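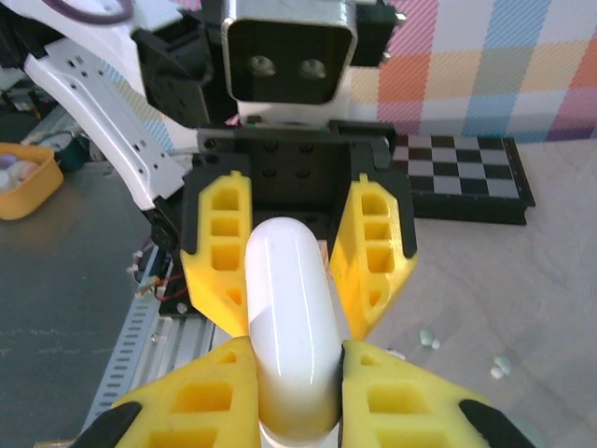
7/11/23

Pasar una pieza de una mano a otra. Suena a poco. En el laboratorio de Horeton llevan desde abril con eso y el investigador que dirige las pruebas no tiene prisa por cambiar de tema. "Mucha gente enseña el robot cogiendo cosas. A mí me interesa el momento en que las dos pinzas la tienen a la vez, ahí se rompe casi todo."

El proyecto se llama Closora. Dos brazos, dedos impresos con celosía amarilla y puntas de goma, y una política aprendida a partir de demostraciones humanas. En total, 800 demostraciones grabadas. Se usaron 608. ¿Y el resto? "Fuera. Operador cansado, relevos con titubeos, alguna en la que la mano que recibe cerraba antes de tiempo. Al principio entrenamos con todo y el robot aprendió a titubear, lo copiaba perfecto."

El filtrado es, según él, el resultado. No la red, que es bastante corriente. Con el conjunto completo, de 100 intentos salían bien poco más de la mitad. Con el filtrado, 80. Misma arquitectura, mismas horas de entrenamiento. "Menos datos y mejor. No es nuevo, pero en tareas a dos manos no lo habiamos visto tan claro."

Le pregunto cómo se decide qué demostración sobra. Se ríe. Primero a ojo, dos personas por separado, y si no coincidían, fuera. Después con una medida sencilla: el tiempo que pasa entre que la segunda pinza toca el objeto y la primera suelta. Si se alarga, mala señal. El equipo de Vergara, con quien comparten código, prefiere puntuar la trayectoria entera. "Discutimos bastante. Ellos tiran menos datos. Yo tiro sin pena."

Los objetos lisos y redondeados son lo peor - giran entre los dedos y la cámara de muñeca pierde la referencia justo cuando la otra pinza se acerca. De ahí vienen la mayoría de los 20 fallos. Probaron a frenar el brazo que recibe. Ayudó algo, no mucho, y cada relevo tardaba una eternidad.

Límites, unos cuantos. Una sola mesa, un solo par de brazos, luz siempre parecida. "No vendo que esto funcione en un almacen. Funciona aquí." Lo siguiente es repetirlo en Fakosach con otras pinzas y y otros operadores, sin tocar el criterio de filtrado. Si el numero se cae, lo publicarán igual, dice. Los datos descartados también se van a subir, etiquetados con el motivo. Falta el permiso de un par de operadores.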